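Ticket: Dining table finish stays tacky in one area
Opened by: Lucía Sotomayor
Product: Prolleter matte hardwax oil, clear
Status: Waiting on customer

Hello, and thank you in advance for reading all of this, as I know I tend to go on. I bought your matte oil through Tesard, the paint store near me, to redo the dining table we've had since before my daughter started school. I sanded off the old varnish over two weekends, finished with the paper your can recommends, vacuumed, wiped it down, and put on the first coat with a cotton cloth. It went on beautifully and I was so pleased that I called my sister.

That was three days ago. Most of the top feels fine, but one end is still tacky. It isn't wet, exactly. If I lay my palm on it and lift, there's a little pull, and a paper napkin left there overnight came away with fuzz stuck to the wood. The can says I can recoat after 12 hours and use the table lightly after a few days. We have family coming and I'd love to have it back in service! The room has been at 70 degrees the whole time, with a window cracked open in the daytime.

Things I've tried so far: a box fan pointed across the top (ran it all Thursday), moving the table farther from the kitchen, and rubbing the sticky end with a dry cloth. The rubbing did take a bit of something off, and the cloth smelled strongly of oil, but an hour later it felt the same as before.

Should I just put on the second coat and hope it evens out? My neighbor thinks so, and he's handy, but he's mostly a deck and fence person.

Warmly,
Lucía

Reply from Prolleter support

Hi Lucía, thanks for such a thorough write-up, it really does save us a round of questions. Please hold off on the second coat for now. Fresh oil over tacky oil seals the soft layer underneath, and then you're waiting on both.

What you describe sounds very much like too much oil left on the surface. Hardwax oil only hardens properly when the film is very thin, and anything the wood couldn't drink should be wiped away within 16 minutes or so of going on, sooner in a warm room. Could you tell us how long you waited before wiping, whether you wiped at all on that end, and whether you stirred the can to the bottom first? A note about what wood it is would help too, if you know.

One safety reminder while we have you: any cloth with oil on it should be laid out flat outdoors to dry, or soaked in water and put in a lidded metal can. Please don't leave them bunched up in the trash.

Customer reply

Oh dear, I had the cloths in a grocery bag by the back door. They're flat on the patio stones now with a brick on each corner, so thank you for that.

To your questions. I shook the can, I didn't stir it. (I see now that it says STIR in quite large letters.) I started at the window end, wiped it after ten minutes by the stove timer, and worked my way down. Then the phone rang, and it was my sister calling back, and I'm afraid the last end got its oil and didn't get its wiping until we'd hung up. That would have been closer to an hour. It dragged under the cloth by then and I didn't like to press hard.

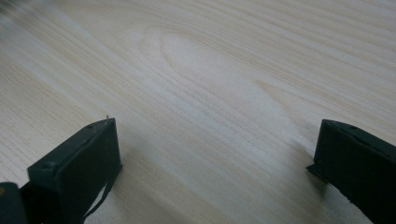
As for the wood, I'm sorry to say I don't know. My husband has always called it ash, and the man at Tesard looked at my phone and said it could be several things. The table came from a secondhand place called Owino that has since closed, so there's no asking them. It's very pale, nearly cream in places, with long curved grain and one big looping figure like a church window lying on its side, if that narrows it down for you. I was so afraid of turning it orange, which is what the old varnish had done, and I'm happy with the color you get from the clear. It's only the feel of that one end that's bothering me.

Reply from Prolleter support

Lucía, that explains it nicely, and it's one of the most common things we hear, phone calls included. We wouldn't want to name the species from here, and for this repair it doesn't matter.

Please try the following on the tacky end only:

1. Open the windows and put on gloves.
2. Dampen a lint-free cloth with mineral spirits. Damp is plenty.
3. Rub with the grain, turning to a clean part of the cloth often, until it stops picking up oil.
4. Wipe with a clean dry cloth and leave it alone for 2 full days. Keep the air moving, but aim the fan past the table so it doesn't blow dust onto it.
5. Do the palm test again. If there's still a pull, repeat once.

When it feels dry all over, go over the whole top lightly with a fine white pad, wipe off the dust, and stir the can from the bottom before you put on the second coat. Work in smaller sections this time and wipe each one before you start the next. The matting agent settles, so an unstirred can may give you a slightly shinier patch somewhere. The second coat normally evens that out.

Customer reply, 8 May 2026

Did the mineral spirits this morning. The first cloth came up quite yellow and the third one came up nearly clean, so I stopped there. It already feels different, though I'm trying not to keep touching it. The cloths are outside on the patio with their bricks.

I have one more question while it's resting. I have a Skornar pad left over from the kitchen floor, the green sort. Would that do in place of the white, or is it too rough? I'll leave the phone in the other room for the second coat!

Reply from Prolleter support

Please save the green one for scrubbing, it's too coarse and can leave scratches that show on pale wood. Any fine white pad will do, and Tesard should have them near the sandpaper. We'll keep the ticket open until you've done the palm test, so just reply here when you have.

Related tickets
Matte oil looks patchy after first coat
White ring under a hot dish, oiled table
How long before a tablecloth can go on?
Can I oil over old paste wax?
Skin formed on top of oil in opened can
Safe storage and disposal of oily cloths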